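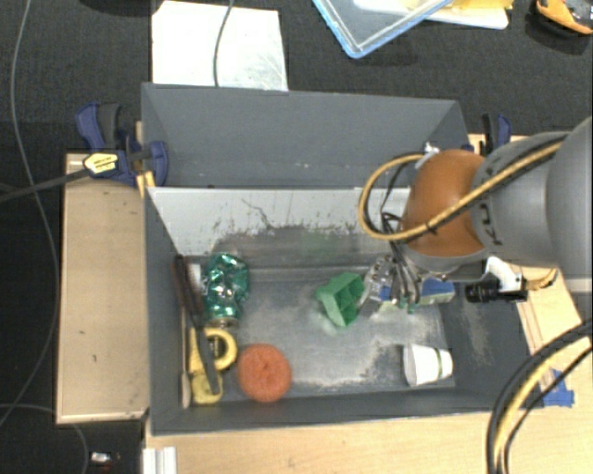
Firton Workshop - Bench and Stores Group
Minutes of the July meeting

Present: bench users (both shifts), stores, cleaning contractor (Pritchard).
Apologies: Vodetti account contact.
Meeting opened 2:05 p.m.

1. Minutes of the previous meeting
Accepted with one correction. Item 4 should read "drain tray", not "drain pipe".

2. Metal bin, bench work
2.1 The gray bin remains on the light wooden table, held at the table edge with the blue clamps. Clamps to be checked for tightness at the start of each shift. No change of position until the table itself is replaced.
2.2 White powdery residue is present on the floor of the bin. Source not agreed. Stores suggested filler dust; the early shift suggested dried cleaning product. Pritchard will wipe a sample area with plain water first and report before any solvent is used.
2.3 Dark stains on the sloped far wall. Pritchard's view is that these are surface marks. One attempt with a non-scratch pad is approved. The bin floor is already scuffed and no polishing is to be done there.
2.4 Loose contents. The bin has been holding mixed items between sessions: a paper cup, crumpled foil, an orange scrubbing sponge, a yellow ring, a green plastic piece with a ribbed top, a pale wooden stick and a long dark-handled tool. Agreed:
- Cup and foil go to waste at the end of the shift.
- Sponge to the sink shelf.
- Ring and green plastic piece to the small parts drawer, labeled.
- Long tool and stick to the wall rack, handle up.

3. Floor next to the table
Paper has been found on the dark carpet beyond the table. Sheets to be picked up at shift change and put in the tray by the door. Cords to be kept off the walkway where their length allows.

4. Supplies
4.1 Paper cups: one carton of 500 received. Stores asked that cups be taken by the sleeve.
4.2 Sponges: Istness offered a trial pack. Accepted, no commitment to reorder.
4.3 Vodetti invoice 781 is still open. The delivery was 2 boxes short. Stores to withhold payment until the balance arrives.

5. Other business
The late shift asked for a second wall rack. Deferred pending a price from Vodetti.

Actions
Pritchard: water test on residue, item 2.2; pad test on stains, item 2.3.
Stores: drawer labels; invoice 781.
Both shifts: clamp check, floor paper.

Meeting closed 2:50 p.m. Next meeting in August, same room.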